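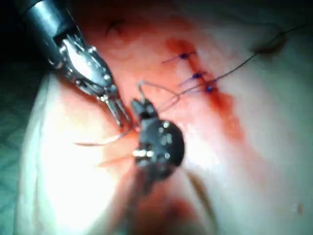 The thread is fine but the tails spring back at you, says one comment under the shop listing for the Stakia practice suture reel, and after a month with it I agree with both halves of that.

I bought the Stakia from Tarnstead in March to replace a box of expired hospital packets that had finally run out. It is a 100 metre reel of blue monofilament, order number 1317, in a round plastic case with a cutter in the lid. You also get 2 eyed needles, a card showing the usual knots, and a small bag of silica gel that fell out when I opened it. It isn't sterile and isn't sold for use on people or animals. The case says so on both sides.

Colour first. Blue is the right choice for this sort of work. When there is blood along an incision, blue knots still stand out against the red, and you can check the spacing of a row without wiping everything down. The black silk I used before disappeared into the stain. A loose length of the Stakia lying over a pale surface looks darker than it does on the reel, close to black in poor light, but you can still follow it.

Handling is where the comment has a point. The thread comes off the reel in coils and wants to stay in them. A short length stands up in little arches between the instruments instead of lying flat, and the long end wanders off over work you have already finished. Pulling it between finger and thumb a few times takes out most of the curl. Warm water takes out a bit more. If you only tie with long ends you may not be bothered, but for instrument ties with a short tail it is a nuisance for the first few throws.

Knots hold if you put in enough throws. With three, some of mine slid. With four they stayed put overnight on a pork belly in the fridge. The thread takes a fair pull before it snaps, and when it does go, it goes at the place where the jaws have pinched it. Grip it near the end you mean to cut off.

The needles are poor. The eyes are rough and the points were blunt by the second evening. I have gone back to Fiadzo curved needles, which cost more than they should but go through skin cleanly. Tarnstead sells the reel on its own for slightly less and I would get that one.

The case is good. The lid closes with a proper click, the reel turns without jamming, and the cutter still cuts. My only complaint is the exit hole — let go of the end and it slips back inside, and you have to open the case to find it. A bit of tape on the rim deals with that.

I also tried the Sillel braided thread for comparison. It lies flatter and ties more easily, and a beginner would probably get on better with it. It does soak up whatever is on the surface, so the blue turns a muddy purple before you reach the end of a long row. It comes in shorter reels too, and I get through a lot.

The Tarnstead page had 298 reviews when I ordered, most of them about delivery. Mine arrived in a padded envelope with one corner of the case scuffed.

Four out of five for the thread, two for the needles. I have ordered another reel, without the needles this time.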